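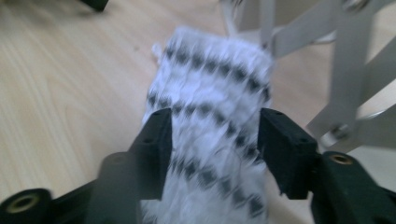
The white one with the black diamonds, over the pale wood.

I have been suspicious of fluffy socks, fluffy throws and fluffy anything for most of my adult life, so when Kaisu Salminen told me I should sort my winter woollies by "feel" before putting them away, I rolled my eyes. Her theory is that anything shaggy needs its own bag, its own shelf and preferably its own postcode. She has been on about this since September.

I gave it a go anyway. I own more furry, knitted, tube-ish things than I would have admitted to. Leg warmers, bed socks, a neck thing from my aunt, two draught stoppers' worth of covers. The white one was the first out of the basket and I still can't decide which of those categories it belongs in. I have put it on my arm and on my foot and it was fine on both, which tells you how much shaping went into it.

So, the method. You roll the fluffy pieces, never fold them, and stand them upright in a Flonska box. Kaisu swears folding leaves a permanent crease in the pile. I am not convinced. I folded one grey sock and left it under a stack of jumpers for 19 days, and after a shake it looked the same colourless grey sausage it had always been. I rolled the rest, mainly because rolled things fit the box better.

Then there is the business of stray tufts. White fluff sheds. It sheds on the table, on navy trousers, and on the cat, who is also shedding and gives as good as she gets. The advice is to leave loose wisps alone and trim them with small scissors. Stamatia Karamanlidis, who knits properly, agrees with this one, so I will allow it. Pull a tuft and you may get a good deal more than the tuft.

What I won't be doing is buying the Cudisar lavender sachets. I bought six of them a couple of winters ago and the moths had a lovely time. My whole cupboard smelled like a soap shop and I still lost the elbow of a cardigan. A cold wash, a long dry on the rack and a box with a lid that shuts has done more for me than any sachet – and I already owned the box.

Seven pieces are now rolled and put away. I'll grant that the drawer opens without a fight, which it hasn't done since we moved in. Whether that is down to sorting by feel or to having fewer things in the drawer, I leave to Kaisu. The grey sock is staying folded until spring and I'll report back.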